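Last updated: Friday, 9:20

HOME ROBOT BUILD MOVES FROM THE WORKSHOP TO THE BATHROOM

Prinivcombe, the shared workshop in Osman, has moved its household robot build out of the shop and into a member's home. The project, called Merero, aims to put together an arm setup that can work in the rooms people use every day, with parts a small group can buy, print or mend.

Members have worked on the build since November. The first stage took place on a workbench and covered the gripper, the cable runs and the stop switch. The current stage is set in a bathroom. 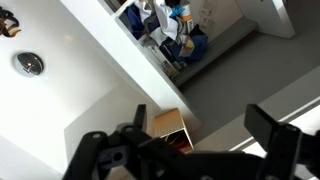 What the build covers

Merero has 38 tasks on its list. Each one is a small household job, such as opening a drawer, moving a cloth or putting a container back. A task stays on the list until it has been run 20 times with the same settings. So far 9 tasks have been signed off.

The group picked the bathroom for its tight space and hard surfaces. An arm that is set up well on a bench can still run short of reach once there is a counter in the way.

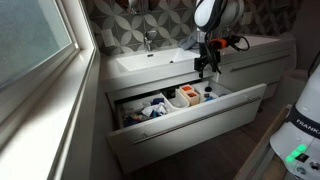 Drawers take up the largest share of the work this season. A wide drawer has to be pulled straight, and the gripper then needs room to come down inside without touching the front. The one under the left basin has a long metal bar handle, which gives the fingers plenty of places to take hold. Its contents are mixed, with a translucent bin in the center and a divided container beside it, so the group can plan both easy and hard pickups from one position. Cable length is the other open question, and a new set of clips is being printed for it.

Parts and costs

Homico, a local hardware supplier, has given the project $200 in store credit for brackets, fasteners and cable sleeves. Mounting drawings and the task list will be free to other workshops when the bathroom stage ends.
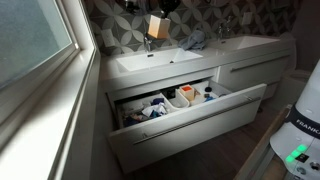
Homico said it would like to see the drawings include a version for narrower rooms, and that it would stock the fasteners as a single kit if enough workshops asked for them.

The next stage will be in a kitchen. Workshops that want a copy of the drawings can leave their details at the Prinivcombe front desk.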